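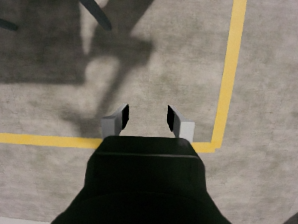
The simulated pick station at Plundel, seen from the wrist. The fingers are open inside the yellow line.

Our group spent an April morning at the Plundel test hall in Voddale. Most of the tour covered a fault they had earlier in the year, which the staff spoke about freely.

Davina Dow runs the cell. She told us the arm had started closing on nothing near the border of the marked area, then carrying on to the drop bin as if it had a part. The controller logged each cycle as good. In one run of 700 picks, only 583 parts reached the bin.

The cause was a finger-width check that had been switched off during a software update. Kerr, the firm that maintains the controller, restored it. Plundel then ran the job again in simulation, with more than 50 starting positions close to the line, before letting the real arm move at full speed.

The safety side took longer. An operator had reached in to clear a missed part while the arm was only paused. She was not hurt. The gate now cuts power to the drive, and restarting takes a key.

We finished at 6 and took the bus back to Prultden. Bring ear protection if you go, as the hall has none to lend.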